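Skestex Blackout Cloth 446
Light-absorbing drape fabric for walls, ceilings and table surrounds

The 446 is a matte black woven polyester cloth for places where stray light and background glare need to be kept down. It is sold by the running yard or as finished panels with a hemmed edge. The face side has a short brushed nap. The back is plain and carries the lot number every 30 inches.

Order the cloth for full backdrops and side walls. For masking small gaps, the narrow Trorkent edging in the same black is easier to handle. 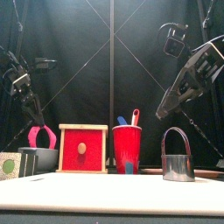 Black curtained backdrop with white table.

Hanging

Panels may be hung flat or with fullness. For flat hanging, add 2 inches to the finished width on each side. For soft folds, multiply the finished width by 1.5. Nap runs down on all panels. If two panels meet with the nap reversed, the join will read as a change of shade under side light – check before cutting.

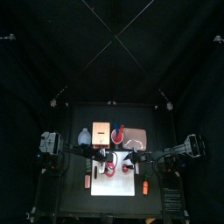
Ceiling pieces need support across the span. Anything wider than the standard panel should be seamed along the length and not across it. Seams are sewn with black bonded thread. Unsewn overlaps should be at least four inches.

Cloth from different lots can vary slightly in shade. State the lot number when adding to an existing order and the Evport warehouse will match it where stock allows. Nearly 4,000 yards are held there in the standard width.

Cleaning: brush with the nap, or vacuum on low with a soft head. Do not bleach or tumble dry. Steam from the back only. 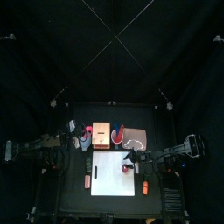
Ordering

Cut lengths are not returnable. Finished panels ship folded. Rolled shipping is available at extra cost and should be requested when ordering. For custom sizes, send a drawing with finished dimensions to Liv Ljungberg at the Evport office.

Sheet revised 3/8/19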